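Gindbridge Support – Ticket log
Product: Midon demonstration-to-skill service, table setting module
Account: Jayawardena banquet rooms, service review before renewal
Subject: Napkin fold skill stops at the center crease
Status: Open, waiting on customer
Priority: Normal

Opened by customer, 9:40 a.m.

We are reviewing the Midon service on a trial plan and the napkin module is failing at the same point every time. The arm picks up the napkin, lays it flat, makes the first fold, and then halts with "grasp target lost" when it should bring the flaps in to the center. We submitted 300 demonstrations in February with the red damask napkins we use on the round tables. Stills from the hand demonstrations are attached.

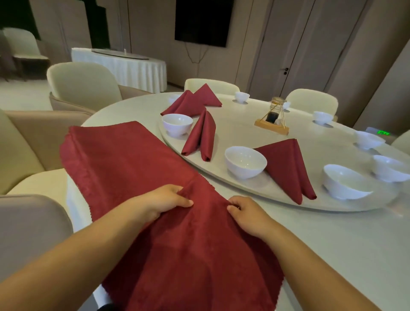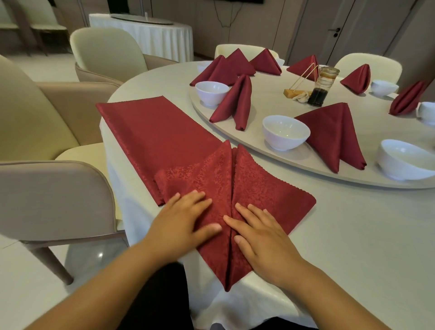
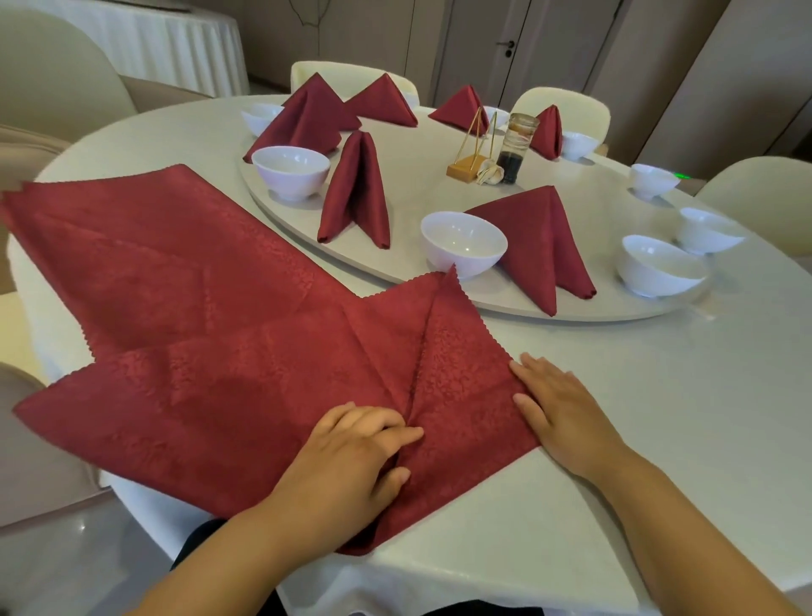
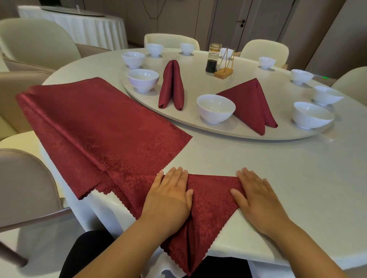
Attachments 1–4: hand folding at the table edge, red damask napkin, round table with turntable.

Steps already tried by customer:
Restarted the controller. No change.
Reloaded the skill package from the Filard console. No change.
Lowered arm speed to the minimum setting. Same halt, same message.
Swapped in a plain white napkin. The arm got past the crease but the finished fold fell over.

Support reply, 10:25 a.m.

Thanks for the stills. Two things stand out.

First, the napkin hangs over the near edge of the table. In attachment 2 the tip of the folded section is past the edge, and in attachment 4 the hands are smoothing a point that hangs down. The stock module assumes the whole napkin is supported by a flat surface. When part of the cloth drops below table height, the tracker can lose that corner.

Second, the fabric is a dark red with a tonal pattern. The crease detector works on contrast, and on cloth like this a center crease can be hard to separate from the weave. That would fit with your white napkin getting further.

Please send the error log from one failed run and tell us which workspace profile is loaded. It is under Setup, Surface, Profile.

Customer reply, 11:10 a.m.

Log attached. Profile is "Flat, full support." We did not see another one in the list. The turntable and bowls take up most of the table, so there isn't room to fold further in. Our people fold at the edge and we want the arm to do the same.

Support reply, 1:30 p.m.

The log shows the front corner dropping out 6 frames before the halt, so the overhang is the first problem to fix. There is a profile called "Edge, partial support," but it is hidden on trial plans. I have switched it on for your account. To load it:

1. Sign out of the Filard console and back in.
2. Go to Setup, Surface, Profile and pick "Edge, partial support."
3. Run the edge calibration with a bare tablecloth. Move the turntable back if it blocks the sensor.
4. Set crease detection to Depth – the default is Color.
5. Run 5 folds and send the log, pass or fail.

Customer reply, 3:05 p.m.

Ran it. Three of the 5 got through the crease. The other two halted later, at the step where the hanging point is smoothed. Logs attached. Does the skill need retraining for the new profile, and does that count against our trial limit of 1,000 demonstrations?

Support reply, 3:50 p.m.

Retraining is needed. Your existing 300 can be reprocessed under the edge profile and will not be counted a second time. Reprocessing runs overnight. Both late halts are force limit stops, so please leave the limit where it is until the new package is loaded.

Waiting on: customer approval to reprocess.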